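Home | Forums | Streets & Drainage | Pavement Care | Search | Log in

Crack sealing before a slurry coat — how long to wait?
Started by Agnese Jaunzems, April

ajaunzems
Our association maintains its own streets in the Lanorbridge subdivision. We have 4,000 feet of asphalt, last overlaid 14 years ago. One contractor proposes hot-pour crack sealant followed by a slurry coat in the same week. A second wants to seal now and slurry next season. The prices are close. Is there a technical basis for the longer wait, or is it a scheduling preference?

gradebreak
There is a basis. Fresh sealant is soft, and a thin coat over it can bleed or crack along the same line. I would want at least one month of traffic on the sealant. A full season is conservative but fine.

pumunell_dpw
Disagree on the month. It depends on the product and on how much is left on the surface. A flush fill with a stiffer sealant can be covered much sooner than a wide overband. Ask both contractors for the data sheet and the finished profile. If they can't give you a profile, that tells you something about the bid.

ajaunzems
Neither bid states a profile. I will ask. Two views of the neighborhood:
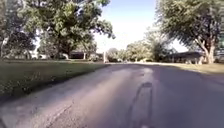
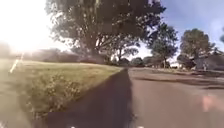
First: road with old sealant, right of center. Second: mature trees.

gradebreak
The jagged cracking at the lower left of the first one matters more to me than the sealed line. Edge cracking often means weak support or water getting in from the side. Slurry won't fix either. Probe the shoulder after rain and price a few edge patches separately.

t_culvert
I wouldn't jump to edge patches from one photo. Thin cracks near an edge can be plain age hardening. Take two cores, one near the edge and one in the lane, and compare thickness. Ours cost 900 for the pair, including patching the holes. We had assumed a base problem and found the mat was just thin along one side.

gradebreak
Fair. Cores first, then. But if the edge moves under a loaded truck you don't need a core to tell you.

pumunell_dpw
Also consider shade. Slurry cures slowly under trees, and if you open the road too early it scuffs at every turn. Ask for the shaded blocks to be placed in the morning — not after lunch.

ajaunzems
Update. The first contractor, Pētersons, specifies a 4-inch overband and will not change it. The second offers flush fill, squeegeed, and adds 1,000 for routing the wider cracks. Is routing worth it on pavement this old?

t_culvert
On working cracks with sound edges, yes. Where the edges crumble, the router makes it worse. Have them mark which cracks they intend to rout and walk it with them before you sign.

gradebreak
Agree with that. And I'd still wait the month.

Last updated: April, 4:40 p.m.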